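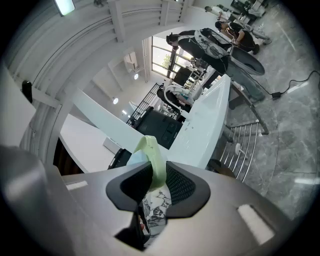

Adult dog resource guarding chew items after switch to raised feeder
Posted May 18, 2022 in Behavior and Training

Neutered male, mixed breed, four years old, 54 lb. No guarding history with people or with our other dog until last September. At that point we moved both dogs from floor bowls to Noduveck raised feeders, placed side by side against the kitchen wall. Within two weeks he began to stiffen and lower his head over long-lasting chews when the other dog came within a few feet. Meals themselves are fine. He finishes, walks off, and shows no interest in the second bowl.

Current routine: two meals a day, 423 kcal each, chew after the evening meal. Total with treats is 984 kcal. The vet found no dental problem and no pain on handling. We have tried "drop it" with a trade, and it works with low-value items only. With a chew he swallows faster.

Two things I would like to know. Is the feeder change likely to be related, or is the timing a coincidence? And should the trade exercise continue if it makes him gulp?
Lepik

mendel_k9
The feeder is probably not the cause by itself, but side-by-side placement may be. Floor bowls are often farther apart than people remember. Check how far apart they were before. If the distance dropped, he now eats under mild pressure twice a day, and the chew comes right after that.

Stop trading for chews for now. Gulping means he expects to lose the item. Work in this order:

Feed in separate rooms, door closed. Give chews in the same separate rooms and pick up leftovers only after the dog has left the room on his own.
After 10 days with no stiffening, start walking past him at a distance where he does not change posture. Toss a piece of chicken toward him and keep walking. Do not stop, reach or talk.
Reduce the distance by one step per session at most. If he freezes, or chews faster, go back two steps and stay there for several sessions.
Practice trades separately, using items he does not care about, and give the item back most of the time.

The other dog should not be part of any of this until you can walk past at arm's length. When he is, put him on leash with a second handler, and start again at the full distance. Do not correct growling. A dog that has been punished for growling may bite with less warning.

If there is contact between teeth and skin, on either dog or a person, skip the forum and ask your vet for a referral to a veterinary behaviorist.

Kalel
Mine did this. I just quit buying chews and it went away. Not sure it was fixed, but there was nothing to fight over. You could also try a bigger chew so he can't swallow it.

Lepik
Measured it. The old bowls were on opposite sides of the kitchen island. The feeders are 20 inches apart. Separate rooms starting tonight. To the second reply, he already gets the largest size sold for his weight, and he broke a piece off the last one. Chews are on hold until he has his own room with the door shut.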